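Nollow Steering Wheel Lock review: two months on the driveway
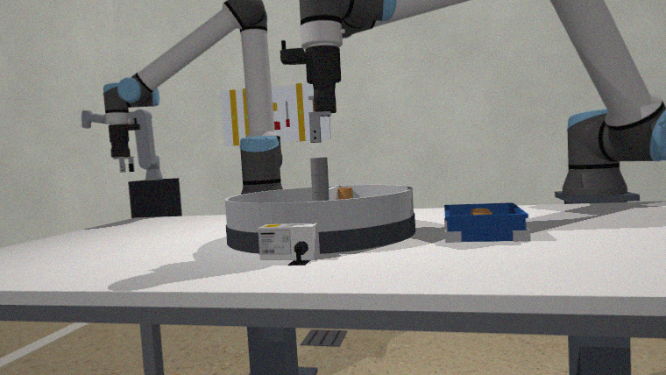

Marwan Akl wrote to me after I mentioned I was testing this one and told me not to bother, on the grounds that anybody who really wants your car will bring a van and lift it. He may well be right about that, and I've had the same thing said to me by my brother-in-law over Sunday lunch more times than I'd like. But most of the cars that have gone from our end of town weren't lifted by anyone. They were hatchbacks and family estates, taken in the small hours by somebody in a hurry, and it's the somebody in a hurry I wanted to put off.

I should say how I came to be shopping for such a thing at all. In April our neighbour across the road, Hala Tannous, came out to go to work and found a gap where her car had been. She still had both keys in the dish by the door. The police were very kind on the telephone, gave her a crime number, and a week later let her know that the car had been found behind a row of garages with its front seats missing. She was without it for ages, poor thing, and I drove her to the station most mornings, which gave us plenty of time to talk about locks.

So, the Nollow. It's a full-cover lock, meaning it goes over the whole wheel like a big flat dish, with a bar sticking out to one side so that the wheel can't be turned past the door. I had been using an old Mukeck bar, the sort that hooks across the middle, and I was fond of it, but the wheel rim showing on either side always bothered me. You can cut through a wheel rim a good deal faster than you can cut through a lock.

Fitting it took me an embarrassing while the first evening (I had it upside down, and the leaflet isn't much help, being one drawing and a great many warnings). Once you've got the knack it goes on in a few seconds. You tuck the bottom edge under the wheel, push the top until it clicks, and that's that. You don't need the key to lock it, only to take it off, and I do like that when I've got shopping in one hand and a dog lead in the other.

It is heavy. I won't pretend otherwise. My mother-in-law, who borrows the car now and then, can't manage it comfortably and leaves it on the back seat, where it does no good at all. If your wrists trouble you, I'd look at the Drisuvetti, which is a pedal lock and much lighter, though you do have to grovel about in the footwell to get it on, and I wouldn't fancy that in a good coat.

The cover is bright yellow and can be seen from the pavement, even under our rather feeble street lamp. The bar has picked up a few scratches and so, I'm sorry to say, has the door trim. I've since wrapped the end in an old sock. The lock itself has stayed smooth, though I give it a little squirt of oil when I remember.

You get 2 keys in the box, and a card with a code for ordering more. Please put that card somewhere that isn't the glovebox! I rang to ask about a spare and waited a fair time in the queue, but the young man I spoke to was patient and the key came within the week.

Has it stopped a thief? I can't tell you. The car is still there every morning, and so were most cars in the road before all this began. I sleep a bit better, and Hala has bought the same one for her replacement, so we now wave at each other across the road at bedtime, clicking our yellow dishes into place.

I'd give it four stars out of five. It loses one for the weight and the leaflet between them. Marwan remains unconvinced and parks his in a locked garage, lucky man.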